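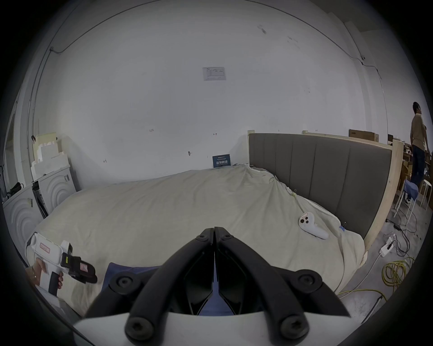 4. Pairing your Onis sleep sounds speaker

Good news, this is the quick part!

1. Plug in the speaker and hold the moon key for 3 seconds, until you hear a chime.

2. Open the Vukus app and tap Add Speaker. Pick "Onis" from the list and type in the code printed on your quick start card.

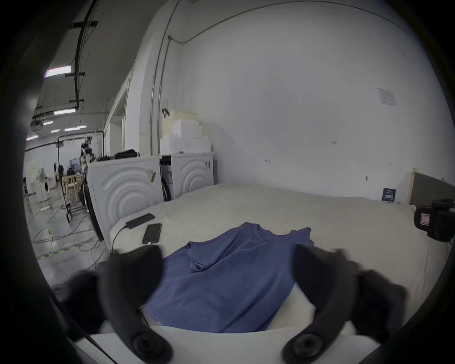 3. Choose a first sound. There are 95 of them, and Rain on Tin is a lovely one to start with (try it low!).

Note: Your favorites carry over if you used the app before the December update.
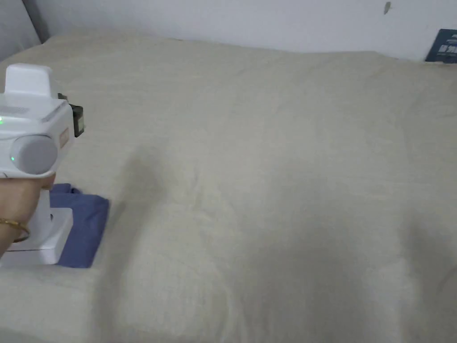 4. Set the fade timer. It goes up to 181 minutes, so even slow sleepers are covered.

Caution: Keep the speaker out from under pillows and blankets. It needs air to stay cool.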